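Home | Funds | Research | Reports | Contact

Layug Market Signals Project
Second progress report to the Bullard Fund

Last updated: February

Prepared by Nataša Perić for Dexter Pangilinan, grants office

You asked whether the sentiment index is ready to be used in the Fund's own allocation decisions. My answer is no, and I doubt it will be by the end of the grant. What follows is where the money has gone and what we have to show for it.

The index scores the tone of company earnings calls and tries to say which stocks will beat the market over the next 16 trading days. Our first report, written before I took over, called the early results "highly encouraging." I would take that phrase back. Those results came from a test that used closing prices nobody could have traded at, because many of the calls were held after the close. Jenő Kovács reran the whole thing using the next morning's opening prices, and most of the gain went away. What is left is small enough that ordinary trading costs would eat it.

We have now scored 809 calls. Coverage is uneven. Banks and retailers are well represented, while energy and small industrial companies are thin, and I would not trust any sector comparison that includes them. Cornel Furtună is filling the gaps, but the transcripts from Pluvlow arrive late and with speakers mislabeled. An analyst's gloomy question counted as the chief executive's answer is enough to flip a score. We have complained twice and been promised a fix both times.

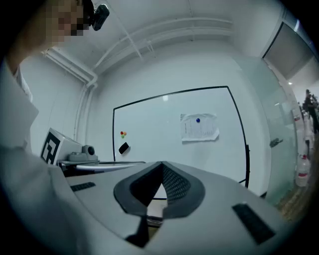
Photo: Renato Policarpio / Layug

On the live paper portfolio, I would ask the Fund not to read much into the good stretch after the last rate decision. Nearly everything rose that week. The portfolio was heavy in technology shares, which rose more than the rest, and a plain technology index fund would have done slightly better. Two of the five weeks since then were losing ones.

Wultari, the outside firm that reviewed our method, was kinder than I am. Their note says the approach is sound and wants more data. They may be right about the approach. More data has been the recommendation at every stage, though, and I would like to see a result that survives a change of test period before we pay for another year of transcripts.

Spending is within budget. Salaries are on plan, data costs are over, and travel is under because Cornel dropped a conference. I have moved the travel balance to data, as the agreement allows.

Before the next report we will rerun the test without technology shares, add trading costs to every published figure, and correct the mislabeled calls by hand if Pluvlow has not done so. Jenő thinks the signal may hold up better in smaller companies. I have not seen evidence of it and have asked him to write down what he expects before he runs the numbers.

We are not asking for an extension at this point. The data contract comes up for renewal before your next meeting, so I need a decision on whether to let it lapse. A call on Thursday afternoon would suit us.

Contact the project office | Copyright Layug | Back to top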